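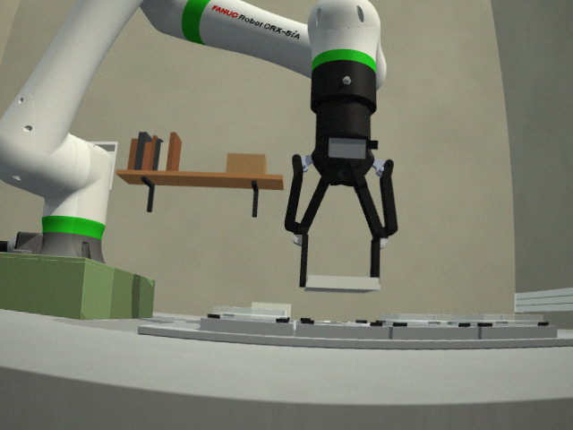

4. What the notes say when they aren't asking for anything

I went into this part of the study expecting thank-yous. We had nearly 2,000 Christmas Eve notes from families in Indholm, all of them written to be left out with a snack, and I assumed the note by the plate would be the polite cousin of the wish list. You ask in November, you say thanks in December. Plenty of them do say thanks. But the thing that kept pulling me back to the boxes was how many of them are full of instructions!

Children tell Santa where to walk. They tell him which stair creaks, that the dog is in the laundry room, that the bathroom light has to be jiggled. One note from the Arancibia Street school says, in full, "the milk is oat dont be mad." Another explains that the Oreo is for Santa and the carrot is for whoever is in front, and please don't mix them up because it happened last year. I read that one out loud to anyone who would listen for most of May.

4.1 Sorting the notes

I first tried the coding scheme from the wish-list half of the project, and it fell apart in an afternoon. It was built around requests (what is asked for, for whom, how firmly), and a line like "our chimney is fake so use the side door" isn't a request in that sense. It's closer to what you'd tell a house sitter. So I started over and wrote a new set of labels while reading, which is a messy way to work but suited the material. I ended up with 16 labels, and later folded them into 5 groups: food, access, pets, sleeping people, and everything about the reindeer. 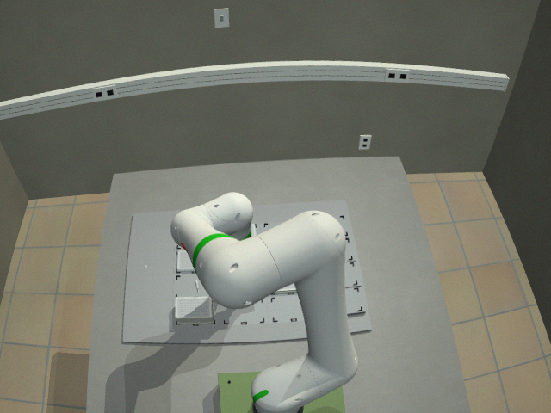
The reindeer group was the hardest to keep tidy. Some children treat the reindeer as guests and write to them directly, sometimes on a separate scrap of paper tucked under the carrot. Others write about them the way you'd write about a parked car -- they shouldn't be on the lawn, and there's a new fence. I coded both kinds together at first and then split them again, and I'm still a little unsure that was the right call.

Age made less of a difference than I'd guessed. The younger writers (or rather, the younger writers with a grown-up holding the pencil) give shorter instructions, but they give them just as often. The change comes at age 10, when the notes get noticeably sly. Older children start putting in little tests. They ask Santa to sign his name, or to write down which house he's going to next, or to leave one bite. It would be easy to read these as doubt, and some surely are, but a lot of them sound to me like a kid having a very good time.

4.2 The Prundetti cards

A word on the printed cards, which caused me more trouble than anything else here. The Prundetti bakery gives out a fill-in card with its holiday cookie boxes, with a blank after "Dear Santa, I left you" and another after "Please remember". Families really do use them, and of course that second blank invites exactly the kind of instruction I'm claiming children come up with on their own. I pulled the cards out and looked at the handwritten notes by themselves. The instructions were still there, and if anything they ran longer.

Figure 3. White robot arm with a two-finger gripper over a light gray table (computer rendering).
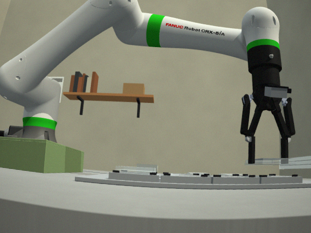 I kept the cards in the archive but left them out of the group comparisons. What they're good for is spelling, and for the drawings people squeeze into the margins, which I come back to in Section 6.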